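Wrist view drifts from the leader arm during insertion demos
Teleoperation and Hand Guiding - 6 replies

nkourkoulas
January 19, 2022
Setup is a Gavex arm with a two-finger gripper and a wrist camera, driven from a leader arm over the Priditz bridge. Task is bread into a two-slot toaster. I have 157 demos recorded. Replay is fine up to the approach, then the policy hesitates above the slots and goes in crooked. Recording lag between joint states and wrist video is 2 frames. Is that enough to cause this, or are my demos bad?

sauerland_b
Two frames matters if you move fast near the slots. Log the timestamps at the driver, not at the recorder, and realign offline. Then look at the demos.

Juvura
I disagree that lag is the first suspect. A hesitating policy usually means the operator hesitated. If you stopped above the toaster to check alignment, that pause is in the data and the policy has learned it. Trim the pauses or record again.

nkourkoulas
I do pause. I work from the wrist view only, and depth is hard to judge on a black toaster with dark slots.

L. Voicu
Then guide the arm by hand for the last part. Gravity compensation on, hold it behind the wrist so your fingers stay out of the camera. We had 692 teleoperated demos on a drawer task and replaced the final segment with hand-guided ones. Insertion angle got much more consistent.

Juvura
Hand guiding gives you clean poses and useless gripper forces. You also lose the commanded action, so you are training on measured positions. I would not mix the two in one set without a flag per segment.

L. Voicu
Agreed on the flag. The force argument does not matter much for a slice of bread.

sauerland_b
Post a wrist frame from the approach. Exposure may be part of it.

nkourkoulas
Wrist view over the toaster, slots between the fingers. The chrome rim is bright along one side and the paper on the counter is blown out. 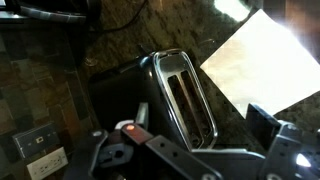 Reply 6 - sauerland_b
The view is usable, but the contrast is bad. Your slots are dark and the right side is nearly all glare. With auto exposure on, the slots will change brightness as the wrist turns. What I would do:
1. Lock exposure on the slots and let the counter clip.
2. Take the paper away, or leave it in every demo. Do not change it halfway through the set.
3. Fix the time alignment before you record anything new.
4. Start the demos from varied wrist angles. If they all come in at the same tilt, the policy has no idea how to correct.
I still think the lag should go first. Juvura can have the pauses.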